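Chore automation

Chore automation is the use of machines to do everyday physical work in homes, shops and small workplaces. The term covers single-purpose appliances such as dishwashers and floor cleaners, as well as general machines with arms that are meant to do many jobs. Appliances have been common for decades. General machines are still mostly at the research and trial stage, and as of 2023-12-30 none could be left alone to do the full range of chores in an ordinary house.

Scope

Writers on the subject usually separate household chores from shop-floor chores. Household chores include laundry, dishes, tidying, and letting people or pets in and out. Shop-floor chores include sweeping, restocking bins, loading parts and moving carts. The two overlap a good deal, and opening doors belongs to both.

Fixed factory robots are normally left out of the definition. They repeat one motion in a place built for them, while a chore machine has to work in a place built for people.

History

Early work treated each chore as a fixed program. A towel had to lie in a known spot and a cup had to be a known size. Results were good in the laboratory and poor anywhere else. Later systems were trained on recorded examples, in which a person guided the arms through the job many times.

The Mumville trials, which began in May, put two-armed machines into a furnished test apartment and a small repair shop. The operator, Lehner, set a list of chores and scored each attempt as done, done with help, or not done. Wiping a counter was finished without help in most attempts. Folding shirts and opening interior doors were not. The shop half of the trial went somewhat better – its bins and carts stayed where they were put.

Hullanari, a maker of arms and grippers, follows a different plan. Its machines are sold for 3 shop tasks only, and the buyer is expected to rearrange the work area to suit them.

Simulation

Much of the practice now takes place in computer models. A simulated machine can attempt the same chore 1000 times overnight with no risk to furniture. Istus, a software package used for this purpose, comes with a set of 100 room layouts in which the floor, wall color and door position can be changed between attempts. Some 500 attempts per layout is a common starting point.

Models have limits. Friction, worn latches and doors that stick in damp weather are hard to copy, and a skill learned in simulation often gets worse when it is moved to a real machine. This loss is known as the transfer gap.

Doors as a test case
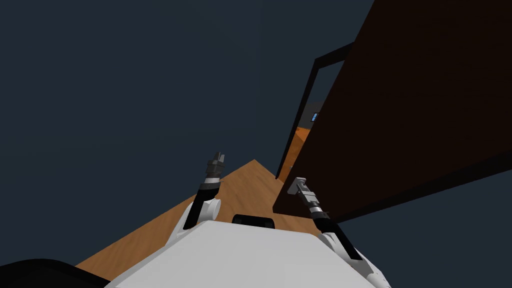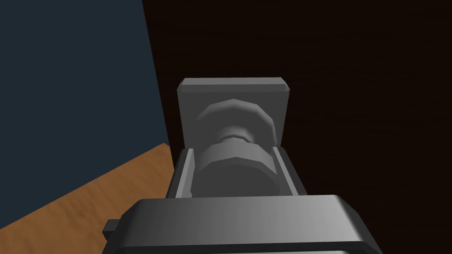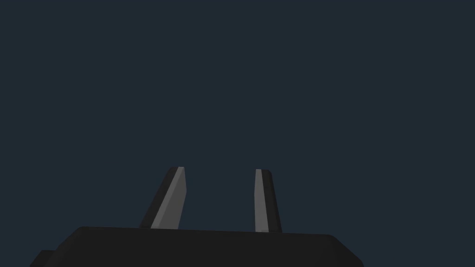

Door opening is widely used as a measure of progress in chore automation. It looks simple, but it joins several skills that are often tested one at a time: finding the handle, gripping it, turning or pulling with the right force, and moving the body out of the way of the door. Knobs are generally harder than levers for a two-fingered gripper. With a stepped round part between the fingers, as in the second picture, the flat inner faces have only a small area to press on, and a grip that is slightly off center can slip when the wrist turns. Wider pads help with knobs but get in the way on narrow handles.

Doors that close by themselves add another problem. The machine must hold the door with one arm while it passes through, and its base is often too wide to do this without touching the jamb. Some designers avoid the matter by fitting powered openers, which moves the cost from the machine to the building.

Current position

Single chores in prepared rooms are within reach, including wiping, carrying, and picking up solid objects of moderate size. Soft items, wet items and cluttered drawers remain difficult. Speed is also an issue, as most general machines work much more slowly than a person. Supervision is still standard in both homes and shops, usually with one operator watching more than one machine.

See also: Domestic appliance; Gripper; Transfer gap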